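Why I Went Back to a Plain Old Feed Reader

I used to let three different social apps decide what I read over breakfast. They all did the same thing, really: a bit of news, a joke I'd seen the night before, then somebody arguing with somebody else about parking in Lulham. By the time I looked up, my coffee was cold and I couldn't name one thing I'd learned.

So one Saturday I sat down and moved everything into an RSS reader. I picked Rissanen because my friend Esko Pelkonen kept bugging me about it (he's been using it forever and he never lets it go!). It took me most of the morning, and I ended up with 19 feeds.

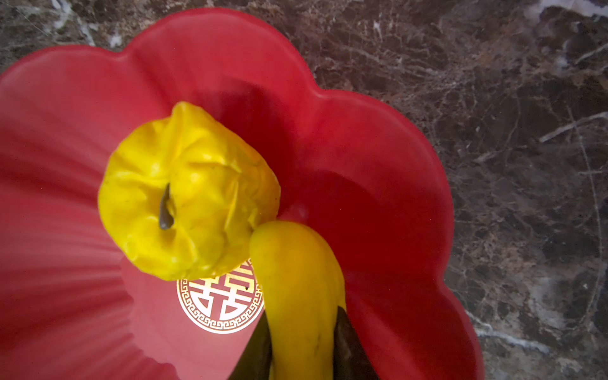
The red bowl with the gold double happiness emblem.

What I love is that it ends. You read the new posts, you hit the bottom, and the app just says there's nothing left. No suggested accounts, no "in case you missed it", no little red number begging for attention. Oduor Kimaro told me he'd find that boring, and okay, maybe it is a little boring. I think I like boring before nine in the morning.

It's not perfect. Plenty of sites hide their feed address or only send out the first two lines of a post, which drives me nuts. And I did go overboard in August, when I imported somebody's giant list and woke up to 400 unread items. I deleted the whole folder and felt great about it.

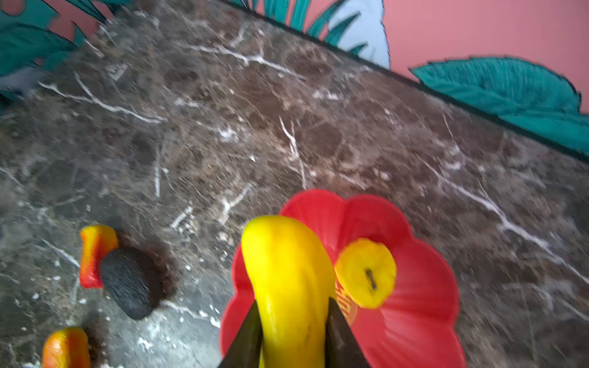
What I'd Like to See Next

Better search, please! Rissanen can find a word in a headline but it seems lost once you want something from the body of a post. I'd pay extra for that, and I'd pay for a sync that doesn't forget what I read on my phone.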